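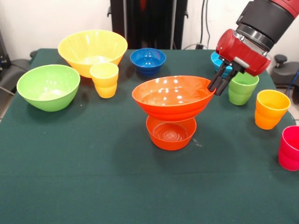 제천, 2022년 1월 13일 목요일

플라스틱 그릇이랑 컵, 어떻게 겹쳐 두세요?

다리나네부엌
알록달록한 플라스틱 그릇하고 컵을 식탁에 다 꺼내 놨습니다. 초록 식탁보 위에 늘어놓으니 잔칫집 같은데 정작 들어갈 선반은 한 칸이네요. 주황은 큰 것 밑에 작은 것이 있고, 노랑은 큰 그릇하고 컵입니다. 색깔별로 모으자니 컵이 애매하고, 크기별로 쌓자니 남편이 색을 섞어 놨다고 잔소리를 합니다. 본인은 11월 이후로 설거지를 3번 했습니다. 그리고 겹쳐 두면 꽉 끼어서 안 빠지는데 이건 어떻게 하시나요?

스텔라흐
색은 포기하세요. 선반은 색을 모릅니다. 큰 그릇을 맨 밑에 깔고 작은 걸 안에 넣으면 되고, 컵은 컵끼리 따로 겹쳐서 옆에 세우세요. 끼는 건 물기 때문일 때가 많아요. 완전히 말린 다음 사이에 키친타월 한 장씩 넣으면 쑥 빠집니다. 이미 낀 건 바깥 그릇만 미지근한 물에 잠깐 담갔다가 살살 돌려 보세요. 저는 칼 넣고 비틀다가 그릇 하나 보냈습니다.

Daryna Panasiuk
저희 집은 선반 높이가 65센티라 그냥 다 쌓아요. 무너지면 다시 쌓고요.

코발추크7
남편분 드시는 그릇만 색깔별로 정리하시면 될 듯. 그리고 컵은 엎어 두세요, 먼지 들어가요.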